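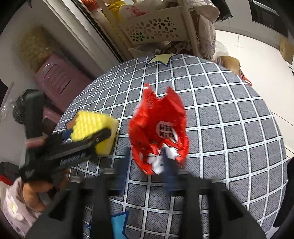 Red plastic bag and yellow sponge on a gray tablecloth.

Unit 4: Outsourced development teams
Instructor: Soon-im Song

A client hiring an outside software team usually picks one of two contracts. Under fixed price, the scope is agreed first and changes are billed separately. Under time and materials, the client pays for hours worked.

Case: Oltico, Moturbridge office
- 50 developers, 7 testers
- payroll module for Lollow, fixed price
- 2856 hours logged, more than the bid allowed

Read Ban's chapter on change requests before Saturday - skip the appendix.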